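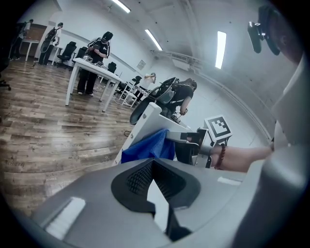
Printed words on plank floor, fading unevenly. Remove or leave?

Forum: Floors and Finishes > Workrooms, Labs, Studios

benchdog_rita
Posts: 431
Hi all, quick one before we order anything. Our main room is 900 sq ft, brown wood planks, white tables. There's printing on the floor from whoever had the place before us. "Coding" in the middle, "Coding" again over by the left, plus smaller lines near them that are pretty much gone. Landlord says do what you want but no sanding.
Want it off. Or at least even. What lifts old print without killing the finish underneath?

marlow_t
Is it ON the finish or under it? Fingernail test. If you feel an edge it's a decal or paint. If you feel nothing it's under the topcoat and you are not getting it off without sanding, sorry.

benchdog_rita
No edge on the big word. Small lines I couldn't tell, too faint.

marlow_t
Then under, probably. Leave it.

pinefloor_gus
Disagree with marlow. No edge doesn't mean under, thin ink wears down flat. Had the same thing in a dance studio, logo in the corner, smooth as glass, came right up with Zemano remover and a white pad. Test patch first, somewhere under a table. 20 minutes, wipe, look at it the next day in daylight

K_Imai
Would not put remover on a floor that people stand on all day until you know what the topcoat is. We did a patch at ours and got a dull spot the size of a dinner plate. Still there. You look at it every single time you walk in.
Ask the landlord for the floor brand. Ours was Vernholm and the guy at the shop told me straight off what it would take.
Kaede Imai

pinefloor_gus
Thats why you do it under a table Kaede

K_Imai
It was under a table. Then we moved the table.

benchdog_rita
lol ok. Asking about brand. He'll take a week to answer.

sockfeet
Unpopular opinion, I like it? Word on the floor, brown boards, white tables. Has some character. Put the long table over the middle one if it bugs you

benchdog_rita
Long table needs to stay put, people stand behind it to work and they need the space in front. Also clients ask "what's the coding thing" every visit. It is not what we do. Well a bit.

marlow_t
Rug.

benchdog_rita
No rugs. Stuff rolls.

sockfeet
While you're at it there's a thin black cable coiled on the floor in your pic. That gets somebody before the lettering does. Black on brown, easy to miss

benchdog_rita
Yeah yeah. Have hooks for it, not up yet.

marlow_t
Hooks go under the table edge, not on the wall. $40 for a decent tray if you have more than one cable. We used the Virusley one, screws were junk, swapped them.

pinefloor_gus
back to floor please. Rita, if you do test it, go with the grain and don't scrub in circles. And rinse twice, first rinse leaves a film

K_Imai
Also keep in mind the boards under the print may be a different shade, been covered for however long. You could lift every letter and still read "Coding" in clean wood. Then what.

benchdog_rita
ugh didn't think of that

pinefloor_gus
It evens out. Ours took till October

K_Imai
Ours didn't.

benchdog_rita
December 21, 2023 update. Landlord came back, no brand, he thinks Echevarría put it in but has no paperwork. Calling them after the holidays. Test patch on hold, cable is on a hook. Will post when I hear somthing from them.

sockfeet
team leave it

marlow_t
Same. Ask them about the topcoat first thing, and whether they kept any spare boards.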